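How to Get a Messy Bedroom Under Control in 60 Minutes

Posted 1/8/23 by Torquil MacBrayne

I love a good reset. There's something about starting the year with a bedroom you can walk across in the dark without stepping on a charger! I've been doing this one-hour version since October and it has stuck better than any of the big weekend cleanouts I used to plan (and then skip).

What you need

One trash bag, one box or basket for things that belong in other rooms, a damp cloth, and a timer. I use the kitchen timer because if I pick up my phone I'm gone for half an hour.

Step 1: Make the bed first (10 minutes)

Yes, even if you're about to pile stuff on it. Pull the sheet tight, smooth it out, and move the pillows and blankets to a chair for now. You've just made yourself the biggest sorting table in the house, and it's at a nice height for your back, too.

Step 2: Trash only

Set the timer for 11 minutes and go around the room picking up garbage and nothing else. Receipts, tags, wrappers, dried-up pens, that one sock you've been saving. Check under the bed and behind the nightstand. If you find something you want to keep, toss it on the bed and keep moving. Don't read anything!

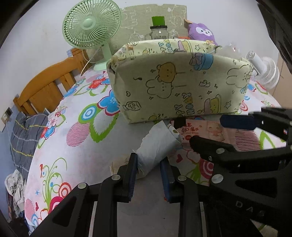
Crumpled paper and wrappers go first.

When the timer rings, tie up the bag and take it all the way outside. If it sits in the hallway you'll start second-guessing what's in it.

Step 3: Sort what's on the bed

Make piles by where things live: closet, desk, bathroom, kitchen. Anything for another room goes in the box, and the box stays put until the end. I lost so much time in my early tries by carrying one mug to the kitchen and then deciding to wash the dishes.

Clothes are the slow part. If it's clean, hang it up right now. If you can't tell, it's laundry.

Step 4: Wipe down and put back

Clear one surface at a time, wipe it, and put back only what you use there. My nightstand holds a lamp, a glass of water and a library book, and I'm so happy with it. Then do the floor, working from the far corner to the door.

Step 5: Empty the box

Walk it through the house once and drop everything off. Put the pillows and blankets back on the bed and you're done.

If you run out of time, stop anyway and pick it up tomorrow at the same step. My first go only got me as far as the clothes, and the room still felt twice as big!

Next up: the closet shelf.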